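Kikura Microfibre Cloth, Purple
Cleaning supplies > Cloths and wipes > Glass and window

Item 2744
Sold singly or by the carton of 80

A general glass and window cloth for offices, shopfronts and homes. It's used damp for the first wipe and dry for the finish, and it goes through the wash with other microfibre. Most of our customers buy it for interior panes, metal window frames and partition glass.

The cloth is soft enough to bunch into a corner and flat enough, once folded, to give an even pass over a tall pane. Fold it in half and in half again and you have eight faces to work through before you need a fresh one. The edges are overlocked in matching purple thread. There is no sewn-in label - the care details are on the carton and repeated further down this page.

Why purple

Plenty of cleaning crews already have blue, green, red and yellow cloths assigned to other areas. Purple sits outside that set, so it can be kept for glass without changing the colours you already use. If your site has purple assigned to something else, the same cloth comes in grey as item 1634.

Frosted film and tinted panes

Frosted window film needs a lighter hand than bare glass. Use the cloth damp with plain water or a drop of neutral detergent, and wipe from the centre of the film towards the edges. Don't scrub at the film edge, as a lifted edge will collect dirt and keep lifting. Keep ammonia-based cleaners off film altogether.

Shake the cloth out before you start. Grit picked up from a sill or the bottom of a frame will mark film well before it marks glass, so do the metalwork last or use a separate cloth for it.

A purple microfibre cloth, crumpled in the grip, near a window with dark grey metal frames and frosted film on the central pane.
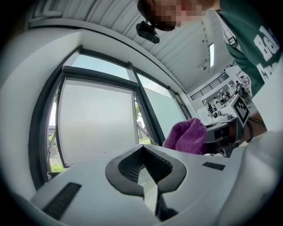
Washing and care

Wash before first use. Some colour will come out in the first load, so keep it away from whites.
Machine wash warm with a small amount of liquid detergent.
No fabric softener and no bleach. Softener coats the fibres and leaves smears on glass.
Line dry, or tumble dry on low.
Don't wash with cotton towels. The lint ends up on your windows.
Don't iron.

Goes with

Sutier spray bottle, empty, with adjustable nozzle
Montoya squeegee, rubber blade, for larger panes
Nellance neutral detergent concentrate, item 2910

Ordering

Single cloths are posted in a flat satchel. Cartons go by courier and need a street address - we can't send them to a post office box. Trade accounts can mix purple and grey in the one carton, provided you put the split in the order notes.

Unused cloths can be returned in their original packaging. We don't take back cloths that have been washed.

For samples or standing orders, contact Pin-yu Pan on the trade desk and quote the item number.

Page updated June 25, 2024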